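Visit to the Alavero open day
2022-11-29

Every year Alavero opens its building to visitors, and this time I went with my colleague Skarphéðinn Fogh. We both work with small kitchens, mostly for rented rooms and student houses, and we wanted to see how other people arrange a place to cook when there is very little space. The trip by bus took longer than I had planned, because I read the timetable from June and it is not valid any more. We arrived when the welcome coffee was already finished.

The first part was on the ground floor, where the company Vando showed its shelves and wall rails. I liked the rails. One can take a hook off with one hand, and it does not fall down when a cup is lifted from it. The man at the stand told us that they tested one hook 2000 times. I did not ask how they did it, but I wrote the number down. Skarphéðinn bought a set of 8 for his own kitchen, in the dark color, and carried it in a paper bag for the rest of the day.

Upstairs there were seven rooms, and each room had one theme. Room four was the one we came for: the small kitchen table. Everything for a simple meal should have its place on one surface, with the oven, the dishes and the storage close to each other. The table is white and has a long brown mat on it, and I think a mat is a good idea, because plates make less noise and the table does not get scratched so fast. The toaster oven is at the back on the left side, a white one with a dark glass door and a silver handle.

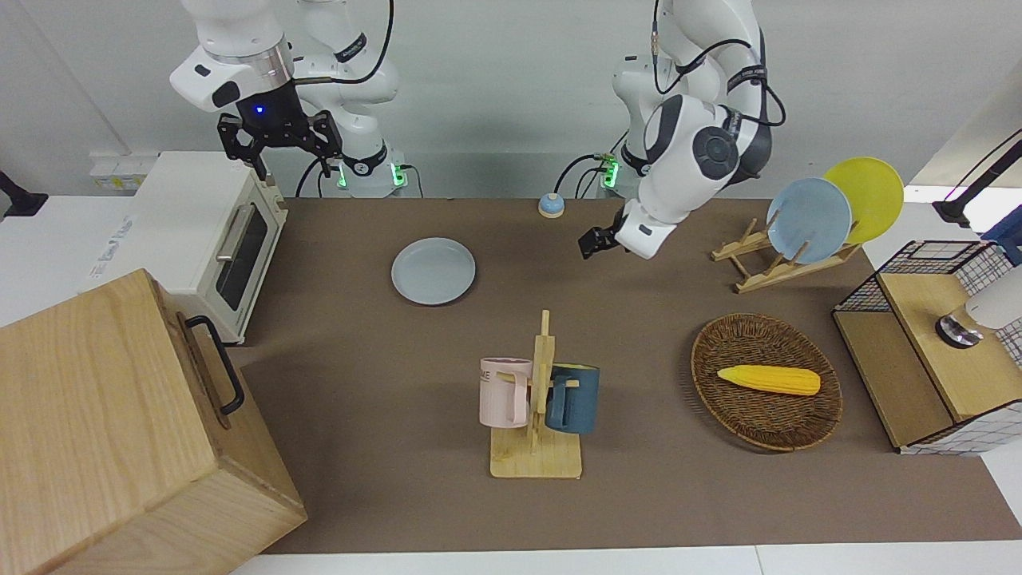
Where should the dish rack stand when the table is small?
Near the place where you put the plates down, and far enough from the oven that its door can open fully. A rack of wood should also get some air from all sides, so do not push it tight against the wall.

I have to say that I would move the big light-wood box. It stands at the front on the left and covers a part of the oven's corner. In my own kitchen I had a bread box in such a position, and I hit it with every baking tray. The little bell with the blue top is a nice thing. I want to have one at home for calling the children to dinner, but my wife is against it.

In the next room Jindura had cutlery trays and drawer dividers. They were well made, but too wide for the drawers that we use. We spoke for a while with a woman from Cervantes, who sells dishes to canteens, and she gave us her catalog. It has 1533 articles, and the index at the end is very good.

Lunch was soup and dark bread. The room was warm and we had to share a table with our coats – the coat rack by the entrance was full. After lunch we went back to Vando to ask about delivery, and they promised to send us a price list by mail.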